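List: Kastine cable and small electronics list
Date: January 13, 2021
Subject: Re: Sorting a mixed pile of leads without a bench

On the earlier post:

> I have a drawer of unlabeled leads and adapters, all black, most of
> them wound around each other. No spare table. Last time I did it on
> the floor and put my knee on a plug. Is there a method that doesn't
> start with buying a storage system? Also, does anyone bother to label
> both ends, or is that overkill for home use?

I did a similar job in December, so I can answer most of it.

Surface first. A bed works better than a floor. It is the right height for sitting beside, it is large enough to spread loops out, and a connector dropped on a comforter does not bounce. Use a pale cover if you have one. Black cable on a dark blanket is hard to trace, and thin wire disappears in the folds. A print is tolerable as long as the ground color is light.

Do not pull on the bundle. Find the heaviest item in it, usually a power adapter, and leave that where it is. Work the free ends back toward it and open each loop wide before going on to the next. If a strand is trapped under an adapter, lift the adapter and slide the strand out flat. Pulling only tightens the turn you can't see.
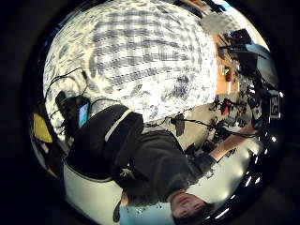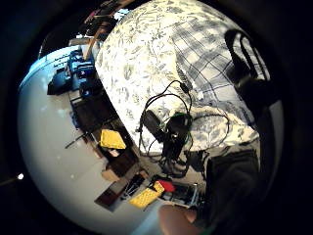
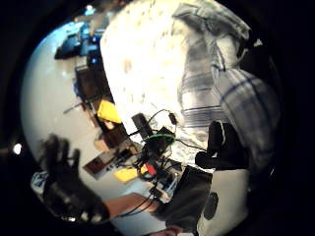
Bedroom setup. The second picture has the tangle in the middle of the duvet, with the adapter on the left side of the bundle.

Once a lead is free, coil it to about the width of your hand and tie it. I use the Peleo reusable ties, the short ones, bought as a bag of 200. They hold on thin cable but slip on anything as thick as a monitor lead, so double those. Zhong sells a wider tie that I have not tried.

On labels: yes, both ends, but only for adapters. Write the output voltage, the current and the device on the plug end, and the device alone on the brick. An adapter with the right plug and the wrong voltage will go into the socket without complaint. Check polarity as well. The symbol is printed on most bricks, though on one of mine the print was small enough that I needed a magnifier. For ordinary data leads I write the length on a bit of tape at one end and leave it there.

Small cardboard boxes are adequate for storage. Sort by connector and put the length on the tape. I tried sorting by device first and had to redo it, as the same lead kept belonging in two places. Headphones should go in a box of their own — the cord finds every other cord in the drawer.

Anything you can't identify goes in a bag with the date on it. My bag came to 8 items, and I have opened it once since, for an adapter that belonged to an old Clastthorpe desk lamp.

One question back to the list: has anyone found a marker that stays on soft rubber insulation? Mine rubs off within a week, and tape leaves a residue on it.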